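Trutine Handover Planner: Frequently Asked Questions

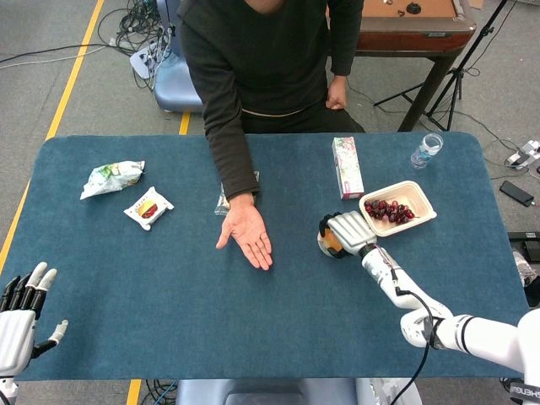
These answers are intended for laboratories and integrators that run the Trutine planner on two-armed robots. Installation and licensing are covered on separate pages.

What does the planner do?
Trutine decides when, where and how an object is passed from a robot hand to a human hand. It takes a goal from the task layer, such as "give the snack to the seated person," and produces arm and finger motions that the controller can carry out.

Which perception software is required?
The planner reads hand and object poses from Clarura. Other sources may be used if they publish the same message types. Please consult the interface notes before substituting one.

How does the planner recognize that a person is ready?
An open palm that stays still within reach is treated as a request. The default waiting period is 2 seconds and may be changed in the settings file. If the palm closes or withdraws, the arm holds its position and the request is cleared.

When do the fingers open?
Release depends on two signals: the distance between the object and the palm, and the change in load at the wrist. Both must pass their limits. Sites without wrist sensing may use distance alone, but only at reduced speed.

What happens when part of an object is hidden by an arm or sleeve?
Clarura keeps the last confirmed pose and lowers its confidence over time. The planner will not start a grasp below the minimum confidence — it will wait or choose another object.

How often is the motion plan updated?
The arm controller runs at 1000 Hz. Planning is slower and depends on the computer in use.

Are sample recordings available?
Yes. The Salazar set contains 372 recorded handovers and can be replayed without a robot. It is the recommended starting point for testing new settings.

Why does error 1805 appear at startup?
The left and right arm clocks do not agree. Restart the time service, then the controller, in that order. If the error returns, attach the full log to a support request.

Can the second arm be used at the same time?
In the current release, the second arm is held at a rest pose during a handover. Coordinated motion is under test in the Clunow branch, which is not supported for work with people.

When are support requests reviewed?
Requests are reviewed every Tuesday. Please state the planner version and the robot model.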